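Thijs Jansen works on the second floor of the Terkulero lab in Wevthorpe, and when I came in November he was busy sorting recordings. His project has the name Pukevon. It studies how a robot can learn to hold long, thin objects and turn them in the way a person wants.

"We started with simple sticks," he told me. "The result was good, but a stick is the same on all sides. A handle that people use in sport has tape, bands, loose ends. The robot must decide what is important and what is only decoration."

The group collected 4000 short demonstrations with six objects. Then they trained the same model two times, once with all the recordings and once with only 1553 of them, which were chosen by hand.

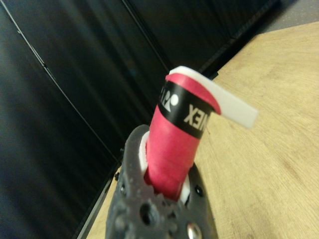

"The small set was better," Jansen said. "I did not believe it, so I asked my colleague Sebastian to repeat the training with other starting values. He got the same order each time." In the large set, he explained, many demonstrations show a person who hesitates and corrects the grip. The model learned the hesitation also.

I asked him if more data is then a bad idea. He shook his head. "No, no. I only say that we should look at it before we use it. We looked too late, and this cost us a summer."

The view from the wrist camera was the most useful one in his tests, although it sees very little of the room. Next he wants to try objects that bend. For this he needs softer fingers, and they are still being printed.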